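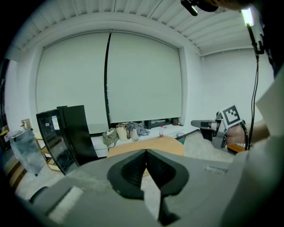
Wumutach Building Services
Room Inspection Checklist, Form 73
Site: Cirkwood, upper floor, window room
Date of inspection: June 13, 2025
Previous inspection: August
Result: Pass with comments. 3 items open.

Ratings: OK / C (comment, no action) / A (action required) / NA

1. WINDOW AND BLINDS

1.1 Blinds fixed securely at both ends. OK
1.2 Blinds run full travel without binding. A
Left blind runs freely. Right blind drags over the last part of its travel and stops short of the sill. Both were left nearly all the way down after the test, the left slightly lower than the right. Reset the lower stop on the right blind. Do not force the roller past the point where it drags.
1.3 Fabric free of tears, mold and scorch marks. OK
Pale gray-white fabric, light soiling on the room side at hand height. Wipe with a damp cloth. No solvent cleaner.
1.4 Operating cords or chains secured out of reach of small children. A
Retaining clip on the left side is cracked. Replace with the Aitken clip already held in stores. Check the screw length before fitting.
1.5 Window frame sound, seals in place. OK
Frame is black, finish intact where exposed below the right blind. Seal pressed by hand along the lower edge, no gaps found.
1.6 Window opens and latches. C
Latch is stiff but engages fully. Lubricate at next service.

2. BENCH UNDER WINDOW

2.1 Bench stable under load. OK
Loaded by hand at both ends and at the center. No movement.
2.2 Edges and corners free of splinters and sharp points. OK
2.3 Surface finish intact. C
White finish worn through in two small spots near the wall. Cosmetic only.
2.4 Bench clear of stored items. A
Personal belongings on the bench: an olive-green bag with a strap, a beige tote bag, a small white bag and a heap of gray clothing. Same comment raised at the previous inspection, with different items. The bench is not rated as storage on the Closudton room plan. Bags are to go on the hooks in the corridor. Straps must not hang over the front edge into the walking space.
2.5 No heat source or socket covered by stored items. OK
Items were lifted one at a time to check, then put back in the same order.

3. CEILING

3.1 Slats secure, none sagging or missing. OK
Closely spaced white slats, sighted from both ends of the room. Tapped with a pole at intervals. No rattle.
3.2 No staining or other sign of water entry. OK
3.3 Dust buildup between slats. C
Moderate near the window wall. Vacuum with a brush head. Long-handled head required; step stool is not approved for this job.

4. WALLS

4.1 Surfaces free of cracks over 2 mm. OK
One hairline crack in the side wall, at the ceiling line. Marked in pencil with the date. Recheck at next inspection.
4.2 Paint sound. OK
4.3 Wall fixings tight. OK

5. SEATING

5.1 Chairs stable, no loose arms or backs. OK
Black chair with curved armrests: arms pulled outward and upward, no play. Fasteners underneath checked with a hex key and found tight.
5.2 Chairs do not block the way to the door. OK
Keep the clearance shown on the room plan when chairs are moved for cleaning.

6. FLOOR AND EXIT

6.1 Floor free of trip hazards. OK
6.2 Door opens fully and closes without help. OK
6.3 Exit sign visible from the window wall. OK
6.4 Evacuation plan posted and current. C
Plan is current but the cover sheet is loose. Refix with two corner clips.

ACTIONS

Item 1.2: reset lower stop, right blind. Job no. 245. Building services.
Item 1.4: replace cracked clip, left blind. Same job number, same visit.
Item 2.4: remove belongings from bench. Room users. Notice to be placed on the inside of the door.

NOTES FOR NEXT INSPECTION

Test the blinds before anything else, with the bench cleared. Reaching the left clip across a loaded bench is awkward and puts weight on the front edge. Bring the hex key set, the long pole and a spare retaining clip.

The dimension given for the bench on the room plan does not match the bench as installed. Drawing to be corrected by Closudton before the next issue of this form.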